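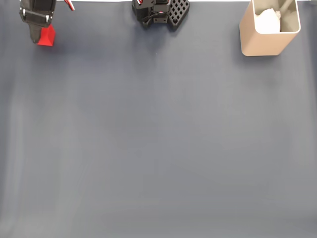

Chaudhry Pickle and Chutney is looking for 13 people to join a paid tasting panel that will run through the winter and into the spring. You don't need any training in food, and you don't need to be a good cook. You need to be able to eat small amounts of pickle, chutney and relish, pay attention to what you are eating, and write down what you notice in plain words. Sessions take place in our tasting room behind the packing floor, at tables with smooth, matte, dark gray tops like the one in the photo. Samples come to you in small white cups with a code on the lid, and you won't be told what is in them until the panel is over.

Mon 19 October
By Shagufta Lodhi

Work With Us > Calls > Tasting Panel

Why we are doing this

We have made the same lime pickle, mango chutney and green chili relish for a long time, and for most of that time the recipes were adjusted by whoever happened to be standing near the pot. That worked when all of it was made in one kitchen. It works less well now that we have two kitchens and buy fruit from more than one grower. Customers have written to say that a jar bought in May did not taste like the jar before it. Some of them liked the new one better, and some of them sent it back.

We have tried to settle these questions among the staff, but the staff taste the products every day and have stopped noticing certain things, salt in particular. We also know which batch is which, or think we do. A panel of people from outside the company, tasting without labels, will give us something we can use.

The main questions for this panel are:

– how much salt people notice in the lime pickle, and at what point it becomes too much
– whether the mango chutney made with unrefined sugar tastes different from the one made with white sugar
– how long the heat of the chili relish lasts, and whether it covers up the other flavors
– whether any of the products change in taste or texture after the jar has been open for a while

There may also be a carrot and mustard seed pickle later in the run. It is still being worked on and may not be ready.

What you would be doing

There are 10 sessions. Each one lasts two hours, including a break. You will be asked to come to all of them if you can, because the panel's scores are compared from one session to the next and gaps make that hard to do.

At a normal session you will sit at a place with a glass of water, plain crackers, plain boiled rice and a score sheet. The samples come out one at a time. You smell the sample, look at it, taste it, and fill in the sheet before the next one arrives. There is a wait between samples, and it is longer for the hot ones. Please don't talk about the samples while the tasting is going on. One person saying "this one is bitter" is enough to make the whole room taste bitterness.

After the break there is a short discussion led by Faisal Ghumman, who runs our test kitchen. This part is for finding words that everyone agrees on. At our first trial run, we found that people used "sharp" to mean sour, salty, hot and sometimes just strong, so the scores for "sharp" could not be used. The discussion is usually the part people enjoy most, and you can say as much or as little as you like in it.

The first session is practice. You will taste plain solutions of salt, sugar, citric acid and a bitter one, and a few samples of pickle that are not part of the study. It is paid the same as the others.

Who can take part

You must be an adult and able to read and write simple English. The score sheets are in English only at the moment. If you would be more comfortable having the instructions read to you in Urdu or Punjabi before you start, Rukhsana Arain can do that, and she can also help with any words on the sheet.

You should be someone who eats pickle or chutney at least now and then. We are not looking only for people who grew up with these foods. We would like a mix, and it would be useful to have several people who came to them as adults. You don't have to enjoy very hot food, though you do need to be willing to taste it. The chili relish is the hottest product we make and it can't be left out.

We can't accept you if any of the following applies:

– you are allergic to mustard, sesame, sulfites or any nut
– you have been told by a doctor to limit salt or to avoid spicy or acidic food
– you are pregnant or breastfeeding
– you smoke or vape every day
– you work for another maker of pickles, sauces or preserves, or someone in your household does

A cold or a blocked nose is a reason to miss a session but not to stay off the panel. Call us in the morning and we will try to fit you in with the other group that week.

Please do not wear perfume, aftershave or scented hand cream on tasting days, and do not eat or drink anything except water in the hour before you arrive. Coffee is the one people forget. The scented soap has been taken out of the restroom next to the tasting room and there is an unscented one at the sink.

Times and place

There is a morning group that starts at 10 a.m. and an afternoon group that starts at 2 p.m. Both meet on weekdays. You will be placed in one group for the whole run, so please tell us in your application if only one of them is possible for you. We can't offer evenings. The boiling room runs in the evening and the smell of vinegar gets everywhere.

The tasting room is on the ground floor and there is no step at the door. Come in through the side entrance by the loading dock, not through the shop. There is parking along the fence, and the bus stops across the road. Chairs are ordinary kitchen chairs with backs. If you need a different kind of seat or more space at the table, let us know in advance and it will be set up before you come.

Pay

Panel members who complete all 10 sessions receive $1000 in total. The money is paid in two parts, half at the midpoint and the rest after the last session. If you have to leave early, you are paid for the sessions you attended. The payment counts as income, and we will ask for the details we need to report it.

You will also get a box of products at the end. You may choose what goes in it. We do not pay for travel, and we can't provide child care.

What happens to your scores

Your sheets carry a panel number and not your name. The list that matches names to numbers is kept by me and is destroyed when the final payments have been made. The scores are used inside the company. We may share a summary with Goltedura, the firm that supplies our jars and lids, as part of the question about opened jars. Nothing in that summary will refer to any single taster.

You will be asked to sign a short agreement saying that you won't discuss unreleased products outside the room until they are on sale. It does not stop you from saying that you are on the panel, or from saying what you think of anything already in the shops.

How to apply

Write to us or drop off a letter at the shop counter, marked "Tasting Panel." There is no form. Please include:

– your name and the best way to reach you
– whether you can come in the morning, the afternoon or either
– any allergies, even if they are not on the list above
– a few sentences describing something you ate in the past week, and what it tasted like

The last item matters more than the others. It doesn't have to be a pickle and it doesn't have to be well written. A toasted cheese sandwich is fine. We want to see whether you can describe a taste so that another person understands it. "Delicious" does not help us much. "The crust was bitter where it had burned and the cheese was saltier than I expected" does.

We will invite a larger number of people than we need for a short screening visit. You will be given sets of three samples, two of them the same, and asked to pick out the different one. Many people with a perfectly good palate find this hard, so please don't be put off if you are unsure of your answers. The screening visit is not paid, but there is tea afterward. Rizwan Sandhu will contact everyone who applies, including those we can't place, and will keep a reserve list in case someone drops out.

If you were on the relish panel last year you are welcome to apply again. You will still need to come to the screening.

Questions about the sessions should go to Faisal Ghumman in the test kitchen. Questions about pay or the agreement should come to me. The shop staff don't have any information about the panel beyond what is on this page, though they will pass on a note.

Recent items

Shop hours over the winter
Seasonal packers wanted, morning shift
Mỹ Bạch on making quick pickled mustard greens at home
Returning your empty jars
Lime pickle: a note on the change of label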